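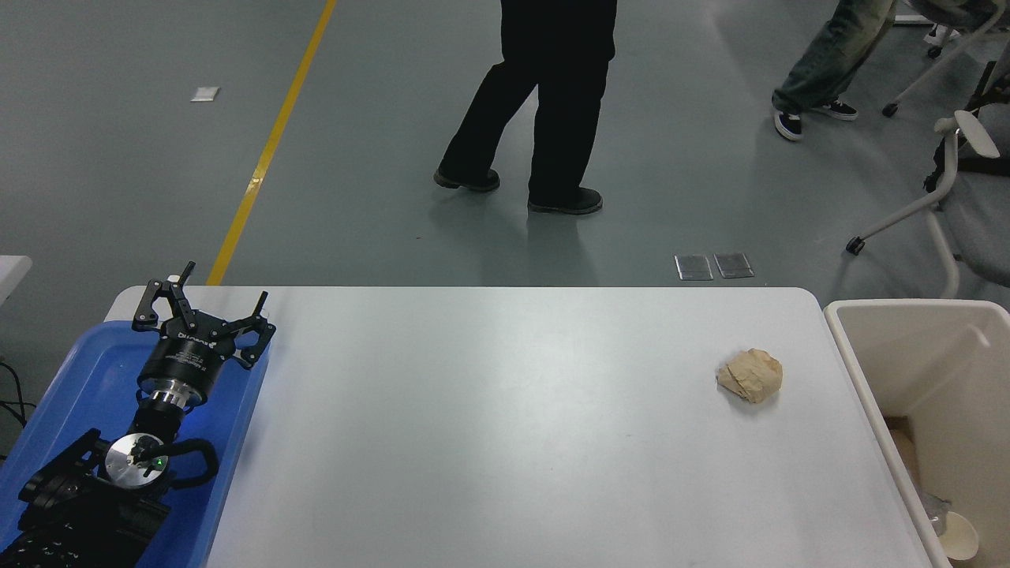

Warum kaufe ich meine Haushaltssachen immer noch im selben Laden, obwohl es anderswo billiger geht? Weil ich dort seit Jahren ohne Streit umtauschen kann und mir das mehr wert ist als ein paar Euro Unterschied.

Die Frage kam neulich beim Abendessen auf, und ich habe danach noch länger darüber nachgedacht. Der Laden ist Metwally in Hostenstead, Eisenwaren und Haushalt, zwei Etagen, unten Schrauben, oben Töpfe. Nach Bergate, wo der große Biron-Markt steht, fahre ich 23 Minuten. Beide führen ungefähr dasselbe. Bei Biron ist das meiste günstiger, und es gibt Parkplätze direkt vor der Tür.

Im Februar habe ich bei Biron einen Wasserkocher gekauft, 43 Euro. Nach drei Wochen schaltete er nicht mehr ab. Ich bin mit Kassenzettel und Karton hingefahren. An der Information hieß es, das Gerät müsse eingeschickt werden, das könne sechs Wochen dauern. Ein Ersatzgerät gab es nicht. Der Mitarbeiter war freundlich, er durfte nur nichts entscheiden. Nach sieben Wochen kam eine Karte mit der Post, dass ich einen Gutschein abholen könne. Also noch einmal hin und zurück. Der Gutschein galt für alles außer Aktionsware, und Wasserkocher waren in der Woche Aktionsware.

Bei Metwally hatte ich ein Jahr vorher etwas Ähnliches mit einem Akkuschrauber. Der Akku lud nicht mehr richtig. Ich habe ihn auf die Theke gelegt, die Frau an der Kasse hat ihn in ein Ladegerät gesteckt, kurz gewartet und mir einen neuen gegeben. Den Kassenzettel wollte sie sehen, aber der war so verblichen, dass man nur noch den Betrag lesen konnte. Hat gereicht.

Ich will das nicht größer machen, als es ist. Metwally hat auch Schwächen. Samstags ist um eins Schluss. Wer eine bestimmte Dichtung sucht, bekommt gern zu hören, dass sie bestellt werden muss, und dann dauert es. Bei Bettwäsche und Lampen ist die Auswahl dünn. Und für meinen Staubsauger habe ich dort 218 Euro bezahlt, bei Biron lag er später deutlich darunter. Geärgert hat mich das schon.

Trotzdem rechne ich inzwischen anders. Zwei Fahrten nach Bergate kosten Benzin und einen halben Vormittag, dazu kommt das Warten an der Information. Bei Kleinkram ist mir das egal, eine Packung Müllbeutel geht nicht kaputt. Bei allem mit Stecker oder Akku kaufe ich da, wo mir hinterher jemand hilft. Meine Grenze liegt im Moment bei 100 Euro – darüber vergleiche ich die Preise doch und frage bei Metwally, ob sie etwas machen können. Zweimal haben sie etwas nachgelassen, einmal nicht.

Kundenkarten habe ich übrigens beide. Die von Biron schickt mir jede Woche Werbung für Gartenmöbel, obwohl ich keinen Garten habe. Die von Metwally ist aus Pappe und wird gestempelt. Mir fehlen noch vier Stempel, dann gibt es fünf Euro.

Der Biron-Gutschein liegt noch in der Schublade und läuft Ende des Jahres ab. Wahrscheinlich werden es Müllbeutel.

Geschrieben am 2. Juni 2018
Abgelegt unter: Einkaufen, Alltag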